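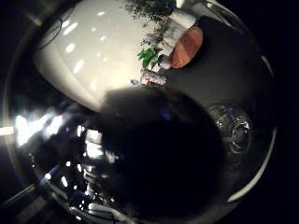

The round board finally has a place

Posted 2024-12-19

I have been promising my sister-in-law a post about the table corner since before Thanksgiving, so with a pot of tea beside me and the dishes waiting I am going to sit down and write it. It's a small subject, I know. But I have spent more of this fall thinking about one brown wooden board and a heap of white cloth than I have about anything important, and I suspect a few of you are the same way.

For anyone new, we moved into the Skinddale house last January, and the big room came with us having far too much in it. There is the white top, which is glossy and shows every ceiling light back at you, and right up against it there's the dark gray table, which shows nothing at all except crumbs. They were never meant to be neighbors. The gray one was my mother's, the white one we bought secondhand from Samuele Bellini when he closed up his workshop on Valentini Street (he wanted 50 dollars and threw in the delivery, bless him), and they ended up side by side because that was where the movers put them down and my back had had enough.

What bothered me was the seam. Two surfaces that different, meeting in a straight line, and your eye goes right to it. I tried a runner and it slid. I tried a tray and it looked like a tray in a dentist's waiting room. Then one evening I was putting things away after supper and set the round board down on the gray side, near the join, with a bit of white next to it, and I stood there holding a dish towel thinking, well, there you go!

The board is nothing fancy. It has a warm, slightly orange color and you can see the grain running across it, and against the charcoal it just glows. On the white top it looked a bit orphaned, so I'd say if you have a brown board you love, try it on something dark first. I oil mine with plain mineral oil, a thin coat, left overnight and wiped down in the morning. My mother used walnut oil and swore by it, but I have a nephew with allergies and I'd rather not.

Now, the plants. I had them all lined up on the windowsill in the back bedroom like children waiting for the bus, and Tülin Değirmenci, who came for lunch and has never been shy in her life, told me they looked miserable and so did the corner, and why didn't I introduce them. So we carried them through, one by one, with soil all over the hall. The feathery one and the broad-leaved one get along nicely, because one is all wisps and the other is all big bright leaves, and together they soften the place where the white stops. I put the shorter one in front. It took me three tries to work that out, and I'm not a quick study.
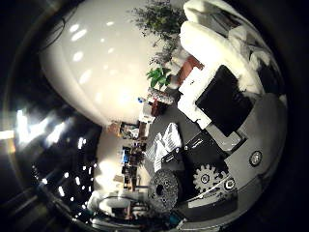

Both plants together, with the white fluffy pile keeping them company.

I know I should say something about that pile. I fold beautifully for four days and then I heap, and I have stopped fighting it. White on white would disappear, but near the reddish-brown pot and all that green it looks soft and a little bit like a guest room. I like the pattern around the pot, too. If your whites have gone dingy, a long soak in washing soda before the regular wash does wonders, and please skip the fabric softener, which makes everything feel lovely and stop drying your hands.

Things still on my list: a longer runner for the dining end (I saw one at the Flistard market for 28 dollars and walked away, and have regretted it ever since), and some way of making the cable along the white top a little less obvious. I've tried clips. They popped off. If one of you has a trick that works on a glossy surface, please leave it in the comments.

Next time I'll write up the soup we had that day, since Tülin has asked twice and my handwriting on the card is no use to anyone. It needs a good stale loaf and most of an afternoon.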